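Setting up the fruit bagging task on the Primlow two-arm kit

Updated 7th May

The Primlow comes with the Tusach control app, which has a bagging routine built in. You need firmware 1400 or later. Allow 20 minutes the first time.

1. Turn the kit on and let both arms home. Keep your hands off the table until the app says Ready.

2. Lay a clear bag on the left side and put the basket of fruit to its right. In the app, open Wrist View and check that the bag is between the fingers.
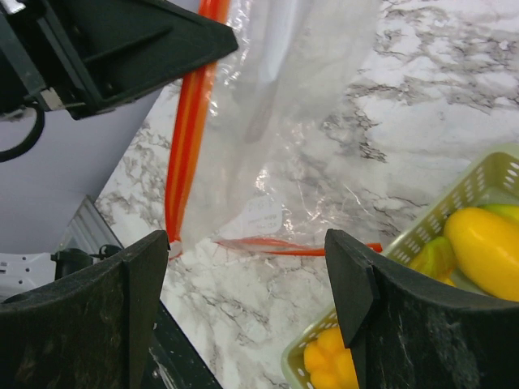

If the view lags, set the stream quality to Medium. Save the position as Start.

3. Assign the left arm to Bag and the right arm to Basket. Set the speed to 20 percent and press Run.
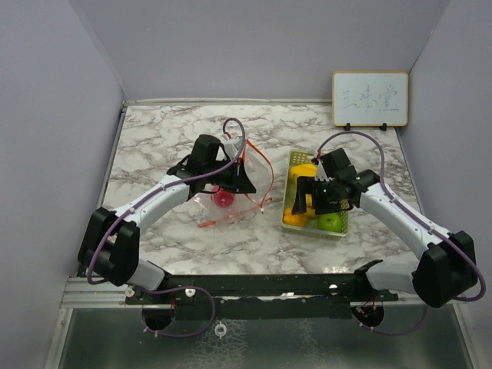
Left arm at the bag, right arm over the basket.

4. For bananas, pick the Bunch profile and lower the grip force one step. Run it again at the same speed.

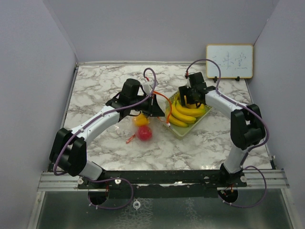

Once you are happy with the path, raise the speed in small steps up to 100 percent. The log holds 4000 entries and then overwrites the oldest, so export it before a long session.

To stop at any time, press the space bar or the Stop button in the app.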